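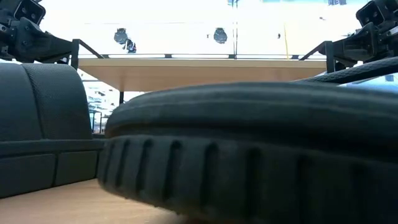
O que é a vulcanização da borracha? É o tratamento pelo qual a borracha crua, pegajosa no calor e quebradiça no frio, se torna elástica e estável, em geral por aquecimento com enxofre, que cria ligações entre as longas cadeias do polímero.

Vulcanização da borracha

A vulcanização é um processo químico aplicado à borracha natural e a várias borrachas sintéticas. O nome alude a Vulcano, deus romano do fogo, e tem mais de publicidade do que de ciência: na maioria das fábricas o trabalho faz-se em prensas e autoclaves, a temperaturas bastante modestas para um deus.

Processo

A borracha crua é amassada com enxofre, óxido de zinco, ácido esteárico, aceleradores e cargas. A mistura vai ao molde e é aquecida sob pressão. Sem aceleradores a reação demora horas; com eles, alguns minutos podem bastar. Pouco enxofre dá um material macio e elástico. Muito enxofre dá ebonite, dura e pouco deformável, outrora usada em pentes, boquilhas e isoladores elétricos.

Existem alternativas, entre elas os peróxidos orgânicos e os óxidos metálicos, estes últimos usados no policloropreno. A designação "vulcanizado a frio", frequente em catálogos, cobre processos diferentes e convém lê-la com cautela.

Origens e versões duvidosas

O processo industrial data do século XIX. A história popular de uma descoberta por acidente, com borracha e enxofre caídos sobre um fogão quente, é repetida há gerações com pormenores que variam conforme o narrador. O que está documentado são anos de ensaios e uma longa disputa de patentes.

Circula também a tese de que a vila de Imthorpe teria conhecido um processo semelhante em 1753. A afirmação assenta numa única entrada de um livro de contas, que menciona "goma cozida" e não refere enxofre. A entrada pode dizer respeito a verniz, a cola ou a um remédio.

Usos

Pneus, correias, juntas, mangueiras, solas de calçado e apoios antivibração absorvem grande parte da produção. O negro de fumo, carga muito comum, aumenta a resistência à abrasão e explica a cor de boa parte destes artigos.

A fabricante Treltovetti anunciou em julho uma mistura para solas com duração "130% superior". O folheto não indica o termo de comparação nem o método de ensaio, e o valor resulta de 3 provetes.

Reciclagem

As ligações formadas na vulcanização impedem que a borracha seja simplesmente fundida e moldada de novo. A desvulcanização existe em laboratório e em algumas linhas industriais, mas o produto costuma ter propriedades inferiores às do original. O granulado para pisos, muitas vezes apresentado como reciclagem em circuito fechado, é uma reutilização em artigos menos exigentes.

Ver também: ebonite; elastómero; látex; negro de fumo

Última revisão: 28/08/2025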